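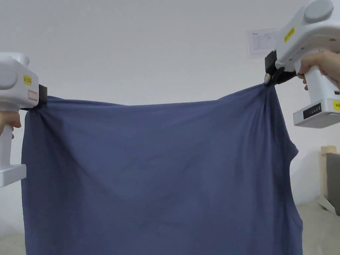

# Against the capsule wardrobe

My sister-in-law, Ineke Groen, owns 79 pieces of clothing. I know because she told me, over soup, in the voice other people use for their marathon times. She got the number from an app called Mastine, which also informed her that she could dress for any occasion with far fewer, provided they were all beige.

I have nothing against owning less. My closet door hasn't closed since we moved to Carnurwood, and I respect anyone who can find a matching sock before work. What bothers me is how much shopping is involved. Before Ineke could own fewer things, she had to buy the right fewer things, and the right gray sweater cost her $400. Her old gray sweater went to the thrift store, where I suspect it is keeping somebody just as warm.

The people who sell simplicity are very good at this. They look at a drawer of faded tank tops and see a moral failing. I see July. A shirt that has been through the laundry for years has finally gotten soft enough to be worth wearing, and that seems like an odd moment to ask whether it still serves my goals. It never had goals to serve. I mow the lawn in it.

There is also the matter of children. Mine are 2 years apart and go through clothes the way a campfire goes through newspaper. I'd like to see the app plan for a week that includes finger paint, a stomach bug and picture day.

So I've come up with my own system. If it fits, I keep it. If it has a hole, I keep it for painting. We last painted a room when we moved in, and I am extremely well dressed for the next one. Ineke has asked to borrow something for when she redoes her hallway. Apparently none of the beige can get dirty.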